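Bon, thread rangement parce que vous êtes plusieurs à me l'avoir demandé depuis ma story de l'autre jour. Je vous préviens, c'est long et ça parle surtout de bacs gris.

Contexte : chez nous les petites affaires vivaient dans un coffre. UN coffre. Tout au fond, sous les déguisements, il y avait une strate de trucs que plus personne n'avait vus depuis septembre. Ma fille Irena appelait ça « la cave ».

Donc j'ai tout renversé sur le tapis (erreur, ne faites pas ça un soir de semaine) et j'ai fait trois tas : on garde, on donne, c'est quoi ce machin. Le troisième tas a gagné haut la main.

J'avais d'abord commandé des boîtes à couvercle chez Rikent, très jolies, avec un petit clip. Les enfants ne les ouvraient pas. Ou alors ils les ouvraient et le couvercle finissait sous le canapé. Retour à l'envoyeur au bout de 9 jours.

C'est Bożena Adamczyk, une ancienne collègue qui a été assistante maternelle pendant des années, qui m'a dit : prends des bacs ouverts, gris, tous pareils, et arrête de trier par couleur. Gris ??? J'étais vexée, j'avais déjà repéré des pastels !

Elle avait raison. Dans un bac gris, le moindre truc rouge ou jaune saute aux yeux. Un jouet orange, vous le voyez depuis la porte. Je ne reviendrai jamais au bac transparent, qui est un aquarium à bazar.

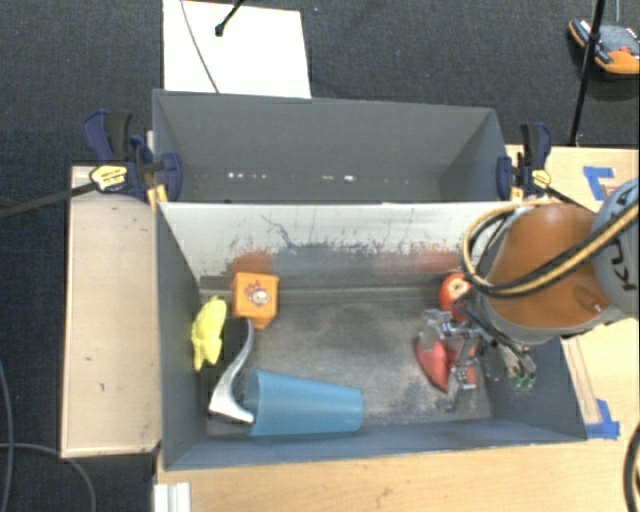

Deuxième règle, et là je vais me faire des ennemis : ON NE REMPLIT PAS. Le fond doit rester visible par endroits. Dès que les choses s'empilent, l'enfant vide tout par terre pour attraper celle du dessous, et vous voilà repartis à quatre pattes.

Si ça déborde, on en met une partie dans un second bac, rangé derrière le premier. Chez moi j'échange les deux quand ça râle qu'il n'y a « rien pour jouer ». Succès garanti, on dirait Noël.

Troisième point, les mélanges. J'ai longtemps voulu un bac dînette, un bac figurines, un bac bricoles. Sur le papier c'est superbe. Dans la vraie vie une pomme de dînette a autant de raisons de finir avec un personnage qu'avec une casserole — et Irena invente des histoires bien meilleures quand tout est ensemble.

Par contre je sors tout ce qui est minuscule. Les perles, les roulettes, les chaussures de poupée : bocal en hauteur, point. Mon voisin Aksel Bach a démonté son aspirateur pour un soulier de trois millimètres, je n'en dirai pas plus.

On me demande pour les étiquettes. J'en ai mis. Imprimées, plastifiées, avec des dessins. Elles ont été décollées une par une et recollées sur le frigo. J'ai laissé tomber et on s'y retrouve très bien sans.

Pour la table : posez le bac dessus, carrément, au lieu de le laisser par terre. On voit dedans, on pioche, et le soir il n'y a que lui à remettre en place. Une petite planche à côté pour jouer dessus et le plateau ne prend pas de rayures (la mienne vient d'une chute d'étagère).

Le lavage : eau tiède, savon noir, éponge, on laisse sécher à l'envers. Les jouets je les fais en même temps dans l'évier, sauf ce qui a du carton ou du papier collé. J'ai perdu une très belle boîte comme ça, paix à son âme.

Et le tas « c'est quoi ce machin » ? Il a vécu 2 semaines dans un sac dans l'entrée. Irena a réclamé une seule chose là-dedans, un bout de métal tordu dont je ne connais toujours pas l'usage. Il est revenu dans le bac. Le reste est parti.

Voilà, si vous avez une solution pour les puzzles je prends tout, j'en ai un de 1118 pièces (oui, c'est bizarre comme nombre) dont la boîte a rendu l'âme et qui squatte un saladier.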